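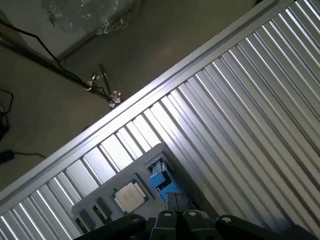 What was the March installment spent on?
Reagents, courier fees and the second round of well sampling in the Hafstein catchment. No equipment was purchased.

Progress report to the Nalmont Fund
Project: Nitrate in private wells, Hafstein catchment
Prepared by Oliwia Pietrzak, April 18, 2021

1. Sampling
The second round covered 129 wells. Samples were taken from the kitchen tap after five minutes of flow, or at the wellhead where the household uses a softener. Bottles were kept in the dark at 4 °C and reached the laboratory within 24 hours. Nine households on the Starkine road declined a repeat visit and have been dropped from the paired data set. Their first-round results are kept in the archive.

2. Laboratory work
Nitrate was measured by ion chromatography. Duplicates were run on every tenth sample. One batch failed the duplicate check and was rerun in full by Yevdokiia Stetsiuk; the rerun values are the ones reported. The archive now holds 2,612 individual readings, including field blanks and calibration checks.

3. Findings to date
Shallow wells show higher nitrate than deep wells in both rounds. In 40 wells the second reading was above the first. Most of these lie downslope of winter-grazed pasture. Well depth was reported by the owner in many cases and should be treated with caution until the drilling records have been checked. No trend is claimed from two rounds.

4. Departures from the plan
The household survey was shortened from four pages to two after the pilot. Questions on septic tank age were retained. Questions on past land use were removed and will be answered from parish maps, which Ketsara Inthanon is scanning.

5. Budget
Spending is within the approved lines except courier fees, which are over by 400 euros. We request permission to cover this from the travel line, where the balance is sufficient.

6. Next period
Third sampling round, drilling record check, and letters to all participating households with their own results. Bożena Kozłowski will send the draft letter for the Fund's comments before it is mailed.

Contact: Oliwia Pietrzak, Hafstein Wells Project | © 2021 | Back to top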